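Home Tidying Helper, Toys and Children's Rooms (part time)
Skasley Home Help

Skasley is a small company that helps families to keep their homes in order. We are looking for one more person to join us from October, for work mostly in playrooms, bedrooms and living rooms where children play. The position is part time, in the mornings, with a possibility of more hours later if both sides are satisfied.

What the work is

Most of our families do not need cleaning. They need somebody who can sit on the floor with a big mixed pile of toys and bring it back to a condition where the child can find things again. You will visit the same homes regularly, so you will learn how each family likes to have it.

During a usual visit you will:

spread a cloth on the floor and empty the toy boxes onto it
sort play food, animals, small figures, strings and beads, and parts of sets
put aside everything which is cracked, sharp or very small, and show it to the parent
wipe the toys and boxes which need it
return the toys to their boxes, and the boxes to the place agreed with the family
write a short note of what was done

We use the boxes that the family already owns. An old cookie box is good enough if it is clean and the child likes it. Please do not suggest to families that they buy new storage. We had this problem before, and several families were not happy with it.

Play food and small toys, with a cookie box for storage:

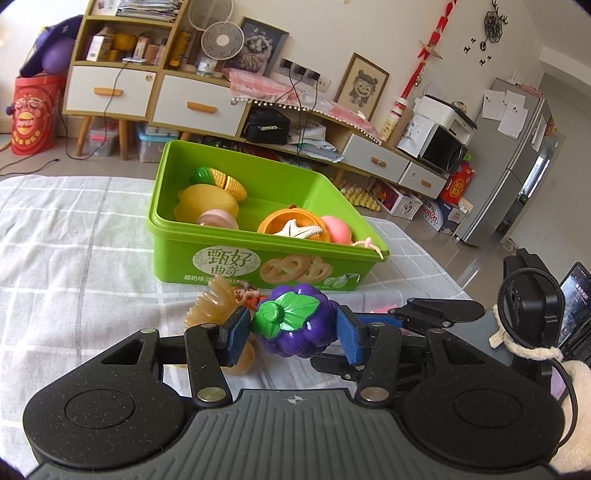
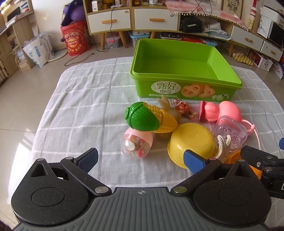
The work sounds easy, but it asks for patience. A toy that looks like rubbish to an adult may be the most important thing in the house for a child of four. For this reason our helpers never throw away anything without a clear yes from the parent. Capsule balls with trinkets inside should stay closed, and if one has opened, its contents go together into one small container with a lid. We ask you also not to move books, framed pictures or other things belonging to adults, unless the family has requested it.

Who we are looking for

You do not need a diploma or previous employment in this field. Experience with your own children, in a kindergarten or in a toy library is welcome, and please tell us about it. We need a person who is calm, comes on time and can work on the floor for a longer period. Knee pads are provided. You should be comfortable with pets, as many of our families have a cat or a dog.

You should be able to read and write simple notes in English. Perfect grammar is not necessary. Several of us in the office also learned English as adults.

Because the work is inside private homes, we will ask for two references and a background check. Skasley pays for the check.

What we offer

A written contract from the first day
Paid travel time between homes
A training period of 3 weeks, fully paid, together with an experienced helper
A yearly allowance of $176 for work clothes and shoes
A single bonus of $495 after the first half year
Paid sick days and vacation according to your hours

The hourly rate depends on experience and will be told to you in the first phone call, before you spend time on an interview. Our homes are in the Zernar and Witkowska neighborhoods, and all of them can be reached by bus. A driver's license is useful but it is not a condition.

How to apply

Please send a letter of one page at most and the names of your two references to Teodor Sadowski at the Skasley office, Pesemeck Building, second floor. You can leave the envelope at the front desk between 9 a.m. and 4 p.m. In your letter, please describe how you would sort a box of mixed toys when you do not know the child. There is no correct answer to this, we only wish to see how you think.

Applicants whom we would like to meet will be invited for a talk and a trial visit of two hours, which is paid at the normal rate. Everybody who writes to us receives a reply, also when the reply is negative. If you cannot start in October but are interested, please mention in the letter which month would be possible for you.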